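Returns and Sizing Project, Primside Shirts
Progress report for January
To: Hanneke Mulder
February 2, 2018

Hanneke, you asked for two pages and no charts. I have managed it in less, mostly by leaving out the charts.

Where the money went

The first installment is spent, apart from what we set aside for the second fitting day. The largest item was the re-measuring of the back stock. We pulled 200 shirts off the shelves at Van Damme, in every collar size we sell, and measured each one at the collar, chest, sleeve and tail. I had budgeted for one tape measure per person. By the second afternoon we were sharing, as tape measures seem to travel home in pockets at the same rate as pens.

The rest went to return postage and to the customer letters. The postage is over budget and I would like to talk about that when we meet. We offered free returns to anyone who would fill in the long form, and people turn out to be very willing to fill in a long form if there is a free label at the end of it.

What we found

The slim fit is not very slim. I know this has been said in the warehouse for a while, usually with more feeling. Our medium in the Pristar poplin came out larger in the chest than the size chart promises, and the large came out nearly the same as the medium. A customer who exchanges one for the other is paying a courier to bring her husband the same shirt in a different bag. Several have written to tell us so.

The sleeves are a separate matter. They are correct when new. They are less correct after the wash, and the care label says only "wash with like colors," advice that has never kept a cuff where it was. Joneck, who weave the cloth, say shrinkage is within the agreed limits. I have read the agreed limits. They are generous limits.

We also went through 700 return slips from the fall season. The tick boxes give a customer the choice of "too big," "too small," "faulty" and "other." "Other" won easily. Most of those, once you read the handwriting, are about color: the blue was grayer than expected, the white was creamier, the burgundy was brown. One slip says simply "no."

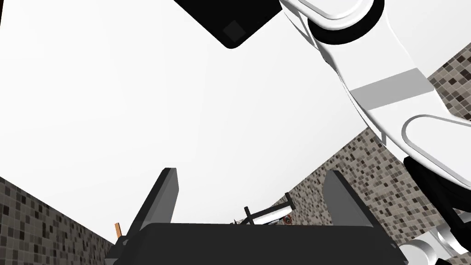
On color, then. The website shows every shirt under the same bright studio light, with the contrast turned up so that the weave shows. It makes for handsome pages. It also makes our slate blue look like a swimming pool. I asked for the slate blue and the burgundy to be shot again by a window, with no correction, and those went up on the product pages in the middle of January. It is too early for figures on returns. Sales of the slate blue have dipped a little, and I would ask you not to panic, as a person who doesn't buy a shirt also doesn't send it back.

What is late

The new size chart. It was due at the end of January and it is still a draft, because we can't agree on whether to print the size of the shirt or the size of the man. Customers measure themselves, or say they do. The old chart gave shirt measurements without mentioning it, and I suspect half of our exchanges start right there. My proposal is to print both, in two columns, with a drawing. The design team thinks two columns will look busy. They do look busy. I would still like them.

The fitting day has also moved. We had 6 men booked and 5 came, and all of those who came wear a medium – a fine result for anyone who wants to know a great deal about mediums. We'll run it again with a wider call and ask for collar sizes before we buy the sandwiches.

What I need from you

A decision on the two columns, if you are willing to be the one who makes it.

Approval to move the unspent photography money over to return postage.

A word with Joneck. They answer your emails the same day and mine by the season.

Next steps

The second fitting day comes first, then the finished chart, then a wash test on the sleeves: ten washes each, warm, done in an ordinary home machine by somebody who is not being careful. I have offered my own household for this. The shirts for the test are bagged and labeled, and the receipts for everything above are in the blue folder with Accounts.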